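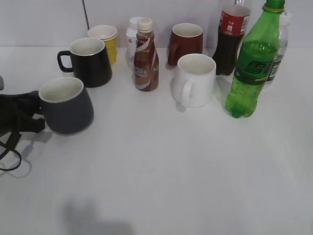

October, started 09:20

Gripper comparison, mugs and bottles. Carrying on from the last entry, where we had only got as far as mounting the Sornuseo two-finger and checking that the arm would home with it on. Plan for the day was to run the Sornuseo against the Bilell soft fingers on the same set of objects, same arm, same controller, fixed camera left where it is. Bae controller on firmware as delivered. Nothing changed in the planner apart from the tool offset.

Objects kept to the back half of the table so the arm has room to come down in front of them before it commits. Mug handles all to the left. I would like them at random angles eventually but for a first pass I want the handle out of the argument.

Settings:
Closing force at 30 per cent for both grippers to begin with.
Approach speed 20 per cent.
Lift, hold for a count of five, put down, open, back off.
Jaw opening on the Sornuseo set to 84 mm, the widest it will go.

Sornuseo first. Mugs by the rim, one finger inside and one outside. The matte ones went well, grey and dark red both came up level and stayed level. The glossy black one turned in the fingers on most lifts, only a few degrees, but enough that it came down on the edge of its base and rocked. Put the force up to 45 per cent and the turning stopped. I don't much like that as an answer, the pads already have a shiny patch where the rim bears on them. White mug fine by the rim, but it stands close in front of the red one and the outside finger touched the red mug twice on the way in. Not the gripper's fault. The planner is treating the two as one lump and picking a gap that isn't there.

Bottles by the body, sideways approach. Sprite bottle good. The small Nescafé bottle good as long as the fingers land on the lower part of the label, less good higher up. The milk drink bottle behind it could not be reached at all without moving the coffee first, so I left it out of the count for both grippers. Cola bottle slipped once at 30, none at 45. The clear water bottle is the awkward one. At 45 the wall buckles and then the grip goes slack, and the controller reads that as an empty hand and opens. Dropped it that way twice before I stopped.

Paper cups: did not try with the Sornuseo above 20 per cent. At 20 the yellow one dents but holds.

Changed over to the Bilell at 11:40. The changeover takes far too long. Four screws, the air line, then the tool offset by hand because the Bae menu does not store more than one. If we are going to keep swapping we need the Gimov quick-change plate, or at least a second offset slot.

Bilell results, same order. Mugs from outside, all fingers round the body. These mugs flare, and the soft fingers follow the taper better than I expected. No turning on the glossy one. They do want more room, though, and with the handle in the way one finger ends up resting on top of it instead of beside it. The mug still lifts but it hangs a bit crooked. Bottles all lifted, water bottle included, no buckling. Tall ones sway at the top when the arm stops, and the hold at count of five was not long enough for the sway to die down. Paper cup no trouble.

Camera: the fixed view is good for the mugs and poor for clear plastic. The detector finds the water bottle by its cap and label and guesses the rest. With the Sprite bottle in front it puts the centre too far right, so the first grasp attempt lands on the edge. Cola cap is out of view at the top, so height for that one is typed in by hand. Needs the camera tipped up a little or moved back — will do it before the next run and recalibrate, not in the middle of this one.

Where it stands: Bilell for bottles and cups, Sornuseo for mugs in tight spaces, neither of them for everything. I would not order a second of either yet.

To do
- new pads for the Sornuseo, the softer grade, and repeat the black mug at 30
- ask Gimov for a price on the plate
- stop the Bae opening on a sudden drop in force, there must be a threshold somewhere
- space the white and red mugs apart, then put them back as they were and compare
- longer hold for tall bottles
- handles at random angles, both grippers

Air off at 16:15, arm parked, Bilell left on.

We use cookies to keep you signed in and to remember your notebook settings. Accept all | Manage preferences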